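Grasp Sequencing and Retry Logic for a Bin-to-Bin Transfer Cell

Project report, Robot Software Lab
Author: Alper Ağca

1. Background

The lab's transfer cell has been used by several student groups before this one, mostly for work on grasp detection. Each group left its own detection code and its own small script for running the arm. The detection code was usually good. The script was usually a long loop with sleep calls in it, and it stopped whenever something unexpected happened: a missed pick, a planner timeout, a depth image that came back with holes in it.

My project was to replace that script. The goal was a program that takes objects from one bin, places them in a second bin, and keeps going without a person at the keyboard until the first bin is empty or the program decides it can't make progress. I did not train a new grasp detector. I used the one left by the Kyei group the year before, which takes a depth image and returns a list of grasp candidates with scores.

The software I wrote is called Jolton. It is a Python package of three processes that talk to each other over a message queue. Motion planning is done by the lab's in-house planner, Skundov, which I treated as a black box apart from one change described in section 4.

2. Structure of the program

The three processes are the perception server, the sequencer and the arm driver.

The perception server waits for a request, grabs a depth image, crops it to the bin that was asked for, fills small holes, and runs the grasp detector. It sends back up to 8 candidates sorted by score. It keeps no memory between requests. Earlier versions did, and stale results caused most of the strange behavior I saw in the first month.

The sequencer holds all of the state. It is a plain state machine with these states: LOOK, SELECT, APPROACH, CLOSE, CHECK, LIFT, TRANSFER, RELEASE, RETRY and HALT. Every transition is written to a log file with the time, the reason and the candidate in use. I spent more time on the log format than I expected to, but it made the rest of the project possible. When a run went wrong I could load the log and step through it at my desk.

The arm driver accepts a planned path and reports back when it is done or when it faults. It is the only process that is allowed to talk to the arm controller. If the sequencer crashes, the driver finishes the current segment and holds position.

The two bins are set up in software as two regions with an origin, a size and a wall slope. The walls slope inward, and the slope matters for planning, so it is stored as a parameter and used to build the collision model. Clamping the bins to the table was already standard practice in the lab. I added a check at startup that compares the measured bin edges with the stored ones and refuses to start if they differ by more than the tolerance in the config file.

3. Choosing a grasp

The detector score alone is not enough to pick a good grasp. It is computed from local geometry and knows nothing about the arm. In early tests the top candidate was often next to a wall, in a pose where the gripper body or the cables near the wrist would have touched the bin rim. The planner would reject it, the script would ask for a new image, and the detector would return the same candidate again. That could go on forever.

Jolton re-scores each candidate with three terms. The first is the detector score. The second is the distance from the fingertip to the nearest wall, measured at the height of the grasp. The third is a penalty for candidates that have failed recently. A failed candidate is stored by its position and angle, and any new candidate close to it gets the penalty. The penalty fades over the next few picks and is cleared if the depth image in that area changes by more than a threshold, which usually means that the object has moved.

The weights were set by hand. I tried fitting them from logged runs but did not have enough failures of each type for the result to be stable.

Thin objects were the hardest case for the detector. A pen or the shaft of a hex key lying on the floor of the bin is close to the noise level of the depth image. For these I added a second pass that runs only when the first pass returns fewer than two candidates. It subtracts a stored model of the empty bin floor and looks for long, narrow blobs in the difference. Clear plastic is a problem for both passes, and I did not solve it. The tape dispenser often shows up as a hole in the depth image with the roll floating inside it. The grasp then goes to the roll, which works if the angle is right.

The test set was a mix of small tools and household items, chosen so that every run had at least one thin object, one transparent object and a few bulky ones. Objects were allowed to touch.

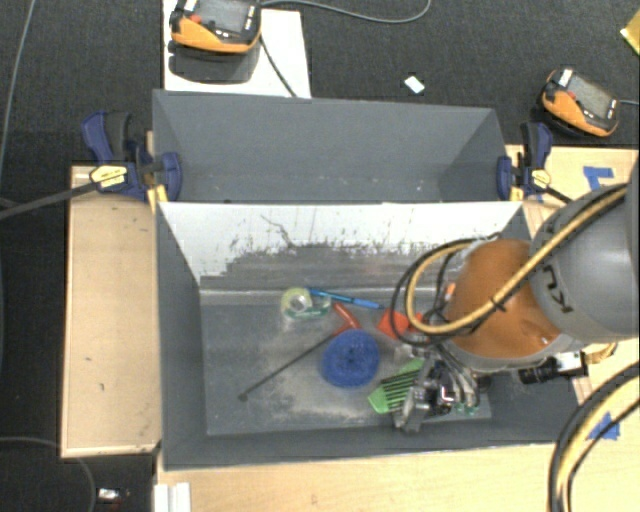
Figure 1. The arm over the front bin with the mixed object set on the bin floor. The rear bin is empty.

4. Planning and cable clearance

Skundov plans in joint space and checks collisions against simple shapes. The model I was given covered the arm links and the gripper body but left out the cables, which loop outward near the wrist. A path could be free in the model and still bring the loop close to a wall or a clamp. Two early runs were stopped by hand for this reason.

I added a capsule to the wrist link that covers the loop with some margin. This is crude. The loop changes shape as the wrist turns, so one capsule is too large in some poses and only just large enough in others. A better approach would be to use two or three capsules and switch between them by wrist angle. With the single capsule, the planner rejects more candidates near the walls, but I had no more stops from cable contact after the change went in.

I also limited the wrist joint to a smaller range than the controller allows. Before that, the planner sometimes picked a solution with the wrist wound almost a full turn from its resting angle. Nothing was wrong with such a path on paper, but it pulled the cables tight and used up the range needed for the next pick. For a parallel grasp there are two equivalent wrist angles, and the sequencer now tries the one closer to the current angle first.

5. Checking and retrying

After CLOSE, the sequencer goes to CHECK. It reads the finger position. If the fingers are fully closed, the pick is counted as a miss and the state goes to RETRY. For thin objects the finger position is almost the same as fully closed, so this test is unreliable. In that case the arm lifts to a fixed height and the perception server compares the bin before and after. If the object is still there, it is a miss.

RETRY picks one of three actions:

Next candidate: used after a first miss. No new image is taken if the depth in the area is unchanged.

New look: used after a second miss, or whenever the depth has changed.

Nudge: used when no candidate passes the planner. The closed fingers push the object toward the middle of the bin along the floor, at low speed, and a new image is taken.

The nudge was the last feature added and it made the largest difference for objects against the walls. It also introduced a new failure, where a round object was pushed past the middle and ended up against the opposite wall. The push distance is now capped at half the distance to the center.

After three nudges in a row without a successful pick, the sequencer goes to HALT and writes the reason.

6. Results

I recorded 239 pick attempts with the final version. Of these, 205 ended with the object released in the target bin. The remaining 34 were misses of one kind or another, and most were recovered by RETRY on a later attempt.

I sorted the misses by reading the logs. Thin objects lying flat made up the largest group, followed by grasps on the transparent dispenser. A few were drops during TRANSFER, which came from grasping long tools too far from their center of mass. Jolton does not use any estimate of weight or balance.

Before this, during development, I logged 811 attempts across all versions. Those are not comparable with each other, as the weights and the object set kept changing, and I used them only for debugging and for replay tests.

7. Replay tests

Each logged run can be played back through the sequencer with the perception and arm processes replaced by stubs. The tool for this is called Jirus. It feeds the recorded candidates and finger readings in order and compares the resulting transitions with a reference. When a change altered a transition I had to look at it and accept or reject it by hand. This caught four bugs that I would otherwise have found on the arm, including one where the failure penalty was applied to the wrong bin after the source and target were swapped.

Replay has a clear limit. Once the new code chooses a different candidate than the old code did, the recorded data no longer says what would have happened next, and the replay has to stop there.

8. Open items

The cable capsule should depend on wrist angle.

CHECK should have a better signal for thin objects. Motor current looked promising in a short test but was noisy.

The floor model has to be recorded again whenever the bins are moved. This takes a few minutes and is easy to forget. The startup check catches a shifted bin but does not catch an old floor model.

The config file and the list of states are documented in the repository under docs. The scripts from earlier groups are in the legacy folder and still run, but they do not include the cable capsule or the wrist limit.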